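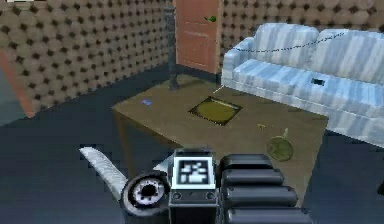

Trelletcombe teaching sessions: your questions

What do I do in a session?
You put on the glove, the simulated hand copies yours, and you show it a small household job. Moving something into a tray, say, or picking up one of the bits and pieces on the table. The robot learns from how you did it. It's brilliant fun, and most people get the hang of it faster than they expect!

Do I need to know anything about robots?
Not a thing. If you can tidy a table you already know the job, and we'd love to have you.

How long does it take?
A session is 40 minutes, with a break whenever you fancy one. The first 5 minutes are for free play, so wave, make a fist, poke the table and get a feel for the delay between your hand and the robot's.

Can I break anything?
No, the room only exists on the computer. Knock something off the table and you just press reset and carry on.

I fumbled a grasp. Should I start again?
Please keep going! A slip followed by a good recovery is really useful to us (Matei, our learning program, gets to see how a person puts things right). Only reset if the object has gone out of reach.

Why does everything look so blurry?
We keep the room at low detail so the hand can keep up with you. You may need to lean in a bit for the smaller objects.

My simulated thumb is pointing the wrong way.
Hold your hand flat, fingers together, and choose Recalibrate from the menu. Still odd? Tighten the wrist strap and try once more.

I'm left-handed. Can I join in?
At the Sisstead site, yes, we have left-handed gloves there. Jadarar has right-handed ones only for now, with left-handed pairs due in August.

How many demonstrations have you got so far?
983 as of December 26, 2019, and we're thrilled. Each task needs 250 before we start training on it, so the less popular ones could do with some love.

Can I see the robot try what I taught it?
Yes, and do stay for it if you can! Replays of Matei's attempts are on the Sessions page, listed by task.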